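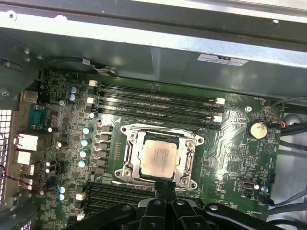
Wrist cam view, gripper above board, jaws just below the socket. Upper memory slots clear.

Pre-run checklist, motion + perception stack, Illach cell
Filled in by: Charito Panganiban
Checked by: Amparo Ccori
Date: 21 Apr 2023
Planner build 629

1. Camera to gripper calibration loaded, right file
OK. Old one was still set as default, deleted it.

2. Jaw mask on in segmentation
OK. Without it the planner treats our own fingers as an obstacle and refuses everything.

3. Glare handling
FAIL, minor. Highlights off the socket bracket and the coin cell come through as holes in the depth. Exposure dropped, better, still patchy on the right half of the board. Amparo – worth a look at the fill filter?

4. Slot detector
OK on the upper bank. Lower bank is partly behind the gripper from this pose so confidence is rubbish. Added a second look pose, merge both before planning. Do not lower the threshhold to make it pass.

5. Keep-out volumes
Socket and lever arm: OK
Blue-sleeved caps, left side: OK
Cables down the right: FAIL. Modelled as one box, too tight at the bottom corner where the grey bundle curves. Padded it for now, proper mesh in May.

6. Speed override
OK, capped at 90 mm/s inside the chassis. Set in the Toltance config, not the pendant. Pendant value gets overwriten on restart.

7. Force limit trips and stops
OK, 3 trips out of 3. Recovery script backs straight up now.

8. Planner timeout
OK, 2 s. Falls back to hold, no retry loop.

9. Logging
Brorum recorder on, force and joint topics both there. Clock sync N/A, single machine.

10. E-stop reset needs operator confirm in software
OK.

Result: dry moves only until 3 and 5 are closed. No insertions.

AC: agreed. Rerun item 4 after any exposure change pls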